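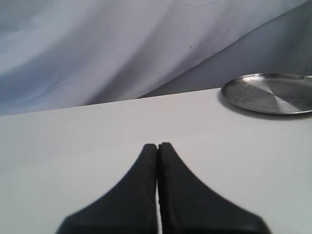 Print this page | E-mail this page

Getting Around Simville Without a Car
Final report, group project

Why we picked it

Two of us don't drive and the bus thing comes up every single week. We wanted to know why people at the college end of town don't ride, even when the stop is right outside. First idea was to compare Simville with a bigger city but the data was too differnt so we dropped it.

What we did

Paper survey, handed out at three stops and in the library lobby. Gave out 100, got some 50 back that we could use. The rest were blank on page two, our fault, page two was printed on the back and there was no arrow. Also rode the Kasprzak Road line end to end, morning and evening, and wrote down when the bus came compared to the sign. All of it in December, so cold weather is in the numbers and we can't take it out.

We left out Sunday. There's no service on the Kasprzak line then, just the short loop to Garkuvico.

Results

Cost was not the main thing. We expected it to be. Most people who filled in the survey thought the fare was ok or didn't know what it was. The complaints were:

– waiting with no idea if the bus already went
– last bus too early for evening classes
– no shelter at the Garkuvico transfer
– schedule hard to read (small print, two colors that look the same under the street light)

The wait came up most by far. The line is supposed to run every 30 minutes. On our rides mornings were close to that. Evenings were not, there was one gap where a bus just didn't show and the next one was packed. People standing there had no way to tell. A couple of them gave up and walked.

Evening classes let out after the last bus leaves the college stop. Not long after, but after. Students told us they either leave class early or get a ride from somebody. One wrote "I picked my major around the bus" which we think was a joke but maybe not.

The Dremolon lot

Wasn't in our plan but it kept coming up in the comments. The Dremolon lot is the free parking behind the gym. Plenty of people who live on the bus line drive anyway since the lot is free and usually has room. If you have a car there's not much reason to wait in the cold. We didn't get to count cars, ran out of time.

What we'd suggest

Move the last evening bus later. Cheapest fix as far as we can tell, same bus, same driver, longer shift. Put a bigger schedule at the transfer stop. A shelter would be great too but the town budget we found online lists 3000 dollars for all stop repairs for the year, so probably not soon.

Problems with our study

Small sample. Mostly students, hardly any older riders, and the stops we picked were the ones near us. People who never ride wouldn't be at a stop, so the library surveys are doing alot of the work there. Question 6 was worded badly and we threw it out. Should of tested it on a few people first.

If we did it again we'd start in the fall and ride all the lines – the Garkuvico loop too.

Survey form and ride times are in the appendix.

Print this page | E-mail this page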